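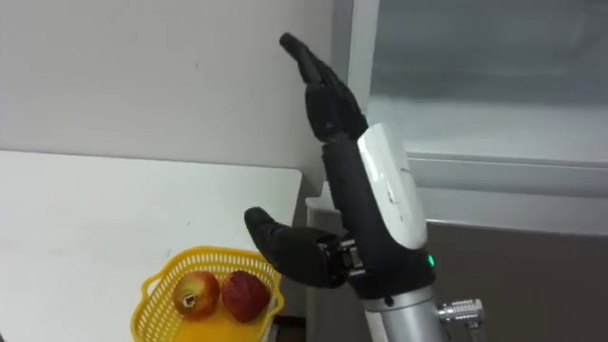

Regional party Sayce elects new leader after close vote

Condine, 26 May 2025

The regional party Sayce has a new leader. Eirlys Prydderch won the vote of the members with a majority of 44 over her only rival, Aled Griffiths, who led the party's group in the Condine town council until the start of the campaign. In total 1133 members took part in the vote, by post or at the party office in Welel.

Sayce was founded as a farmers' league and took its present name when it joined with two smaller groups from the coast. It describes itself as a party of the centre and asks for more powers for the regions, mainly over schools, water and local roads. Its opponents on the left call it conservative, and the conservatives say that it spends too much. The party has never been in government, but its votes were needed for the last two regional budgets.

The main question of the campaign was if the party should stand its own candidates in Broltitz, where it has until now supported independents. Ms Prydderch is in favour. She told members at the final meeting that a party which asks for their trust must also put its name on the ballot paper. Mr Griffiths wanted to wait for one more election, and he warned that the independents would feel betrayed and could turn to other parties for an agreement.

"I have listened to the people who did not vote for me, and I will continue to listen," Ms Prydderch said after the result was read. "We had a hard discussion but it was a fair one. Now we must go to Broltitz and do the work, street by street."

She is a former teacher of geography and has been a member of the regional assembly for one term. Before this she was deputy secretary of the party, with responsibility for the local branches. Her supporters come mostly from Welel and the towns near it. Mr Griffiths was stronger in the country branches, where the old league still has many families.

Mr Griffiths congratulated the winner and said he will not ask for a recount. He did not say if he wants to return as the leader of the council group. "It is a question for the group, and I will not answer it tonight," he told reporters.

The party must now choose candidates for up to 62 seats. According to the rules, each branch can propose names, but the final list is decided by the national board, where the new leader has one vote like everybody else. In the past this has caused quarrels. Two branches in the north refused to campaign at the last election after their candidates were moved down the list, and one of them has still not paid its yearly contribution to the central office.

A second motion, to change the party's colour from dark green to blue, was rejected without a count. A third, about limiting the leader to two terms, was sent back to the board for a better wording and will be discussed again at the next congress.

The Welel branch, which is the largest with 170 members, has invited both candidates to a public meeting at the end of May. Entry is free and non-members can also put questions to them.

Comments

harbour_lad
I voted for Griffiths and I am not very happy, but a majority is a majority. I hope she keeps him at the council, he knows the budget better than all the others together.

Marta K.
Good article, but the league joined with three groups from the coast. My father was in the third one. It was very small.

oldgreen
Finally somebody will stand in Broltitz! The independents there vote with the conservatives every time, so what exactly are we going to lose?

Marta K.
@oldgreen Not every time. They voted with us on the water law.

Contact the newsroom | Copyright 2025, all rights reserved | Back to top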